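Plolon opens its teaching floor to outsiders

Last updated: 7 April 2021

Robot arms learning to put fruit on plates. Sounds small. At Plolon, the automation shop out past the Gruber rail yard, it's the whole business right now, and as of this week outside companies can pay to send their own people in to do the teaching.

The firm says it has logged 2,000 demonstrations since October, all on tabletop jobs. Pick up, carry, set down. Every one done by a person driving the arms by remote control, move by move, with the cameras and the joint readings saved as they go. No code written for the individual move. The software gets the recordings later and tries to work out the job from those.

"People come in expecting to program something," said Oskari Koivisto, who runs the floor. "Then we hand them the controls and tell them to pick up an apple."

The apple is harder than it looks, according to Koivisto. Close too early and you shove it away. Close too hard and you crease the skin, and then the fingers are holding a fold instead of a fruit. Operators mostly work off the wrist view for that last bit of travel and go back to the wide view once the thing is off the table. 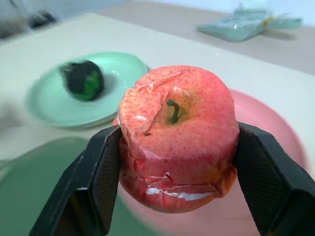 What a session looks like

Sessions run 39 minutes, then a break, no exceptions. Koivisto said the quality of the driving falls off fast after that and you can see it in the recordings, little corrections all over the place, late grabs, arms stopping for no reason. A tired operator teaches a tired robot, or so the sign over the coffee machine says.

The current job is sorting. Play food goes on a mat in front of the operator's view, plates go behind it, and each piece has to end up on a plate. Colors get swapped between runs. So do the positions. The operator resets by hand or has a second person do it, and a run only counts if it goes start to finish with no fumbled drop. Bad runs are kept too, in a seperate folder, tagged with what went wrong.

Two arms, one driver. That was the sticking point last fall, when Plolon tried giving each arm to a different person and got a lot of near collisions over the middle of the table. Now one operator has both. New people tend to forget about one of them. They pick with the left, park the right somewhere, and the right just hangs there for the whole run. The model picks that habit up as well, so trainers now ask for runs where both arms are doing something useful.

Reto Nägeli, who trained on the system over the winter and now teaches the beginners course, said the trick is to slow down before contact and not after it. "Everyone rushes the approach and then goes gentle once they've got it. Wrong way round. By then it's already crooked."

His other rule: don't fix it in mid air. If the piece is sitting badly in the fingers, set it down, let go, start the grab over. Takes longer but the recording makes sense to a machine watching it later. A wiggle doesn't.

He also wants people to look up before the next grab. One gripper can be carrying something over to the plates while the other is already open at the next piece, and that's a good run, as long as the driver knows where both of them are. 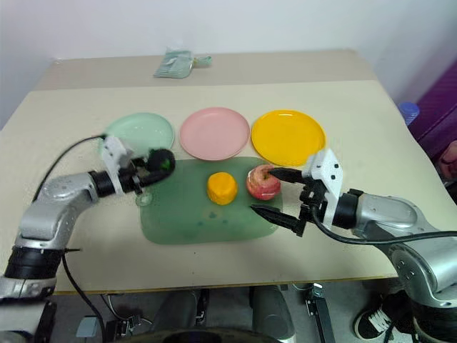 Who is it for

Two companies have signed up so far. Hakier, which packs lunch kits for schools, wants its line staff to do the demonstrating themselves. Groklow, a housewares distributor, is sending a smaller team to look at stacking and unstacking plates. Neither one would give a figure for what it's paying.

Hakier's reasoning is that the people who pack the kits know the order things go in and which stuff bruises, and it would take longer to explain all that to an engineer than to just show the arms. Its first group starts on the play food like everybody else. Real produce comes after, and only if the toy runs look clean.

Plolon asks for 60 clean runs per task before it will train anything on them. Under that, Koivisto said, the arms tend to copy one person's bad habits very faithfully. He'd like more than one driver on each task for the same reason. Nägeli reckons a decent beginner gets there in a couple of days, a gamer sometimes quicker, though he said gamers are rough on the grippers.

Not everything is sorted out. The firm's last in-house test had the arms working on their own, nobody on the controls, with the pieces in spots they hadn't been shown. They finished 51 of the runs they were given. Koivisto wouldn't say how many were attempted, only that it was "not a number we're putting on a poster." Most of the misses came at the grab, he said, and a few at the plate, with a piece put down half on the rim.

Next up is a task with lids. Screwing them on and off means both arms have to cooperate for real, one holding, one turning, and the trainers are still arguing over how the turning hand should let go and re-grip. Nägeli has been practising it after hours and says he's dropped plenty.

Booking for outside teams is open now thru the Plolon front desk. Groups of up to four, closed shoes required, no drinks at the tables. Beginners get the play food and one afternoon with Nägeli before their runs start counting.

We use cookies to remember your settings and count visits. By continuing to read you accept this. Manage cookies

Contact the newsroom | Copyright 2021, all rights reserved | Back to top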